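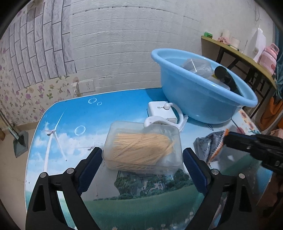 Figure 14.1. Thin wooden sticks in a clear container, on a printed tablecloth.

Chapter 14
Family Names on the Ballot

People who write about politics love a family feud. A grandfather runs the town, his daughter takes the seat when he gets too old, and then two cousins fall out and run against each other. It makes a good story. The trouble is that the story often gets told as if it explained the vote, and students who have read a few newspaper profiles tend to arrive in class already sure that it does.

This chapter asks you to be less sure. The claim that voters pick a name they know is easy to make and hard to test. A candidate from a well-known family usually has more money than the others, more friends in the town office, and a better idea of how the rules work. Any of those could win a seat. When such a candidate wins, which part did the name play? Most accounts never ask.

Take the Ukmont district race, which we will come back to several times. The Wu family had held the seat for three terms when Yu-ting Hsieh, a niece by marriage, ran under her own last name. She got 1,947 votes and won. Local papers called it proof that the family machine was still running. Had she lost, the same papers would surely have said that the machine broke down without the Wu name on the ballot. A theory that is right either way should make you nervous.

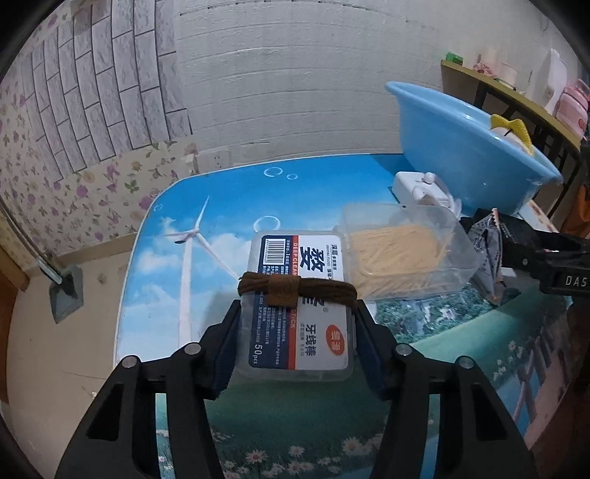 Her opponent, Tsung-han Chung, had no relatives in office, and a good deal was made of that too. He was called an outsider in nearly every report, though he had sat on the Lurkow water board for years and knew most of the people who lent halls for campaign meetings. "Outsider" seems to have meant only that his father was never mayor. Watch for words like this. They sound like findings, and they are mostly labels that somebody picked up and passed along.

Surveys help less than you might hope. The one most often quoted for Ukmont was run by a small firm, Jarix, which spoke to 100 people and asked whether family mattered to them when they voted. Think about what an answer to that question is worth. Few of us like to say we voted for a last name. Others may say yes when they mean that they once met the candidate's aunt and found her helpful - a different thing, and possibly a sensible reason to vote for someone.

None of this shows that political families are harmless. A seat that passes from parent to child may scare off good people who would otherwise run, and money spent by one house over many years can leave a mark that no vote count will show. Our doubt is about how these claims get made. As you read, keep two questions apart: how families gain an edge, and how much of that edge comes from the name alone.
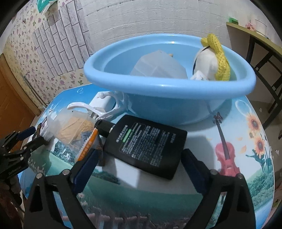
Figure 14.2. A black bottle lying in front of a light-blue basin.

Before You Read

1. Name a political family in your own area. What do you know about it, and who told you?
2. What result in the Ukmont race would have counted against the idea of a family machine?
3. Rewrite the Jarix survey question so that people would be more likely to answer it truthfully.

14.1 What Counts as a Political Family?

Writers do not agree on this, and many do not say what they mean. Some count any two relatives who have both held office. Others want a direct line from parent to child, which would leave Hsieh out altogether. The choice matters a great deal, as the wider rule can make almost any small town look as if it were run by one house.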